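Waiting on a Box from Steduvetti

4 min read

So my shipment is sitting on a dock again! If you've read this blog for a while you know I buy ceramic planters from a small place in Steduvetti and bring them over by sea, usually sharing a container with other little importers (it's so much cheaper than air, I can't even tell you). This one left in November with 707 planters in it, and the tracking page has said "awaiting transshipment" at Volavska for 14 days.

I called the forwarder and got the same answer I got last time. The feeder ship that runs from Volavska up to Branedley skipped a call, the next one was full, and shared containers go to the back of the line.

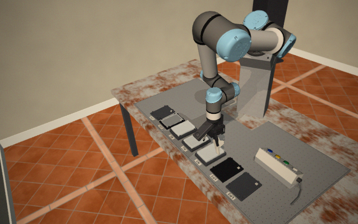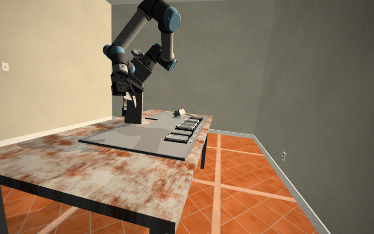
Anyway, the part that really gets me is the storage bill. I get 5 free days at the Branedley end and then the meter starts, and last spring I used up three of them waiting on one customs form that had my old address on it. This time I've sent the paperwork ahead, twice, and I've lined up a truck that can go as soon as they release the box.

I did look at routing through Crichton instead. It's a smaller port and the crane crew there is great, but the drive home is more than double and my planters do not love bumpy roads. Maybe for the spring order? If you ship through there, leave me a comment, I'd love to know what you pay for trucking.

Recent posts
My first shared container
How I pack planters for sea freight
Reading a bill of lading over coffee

Contact | Copyright, all rights reserved | Back to top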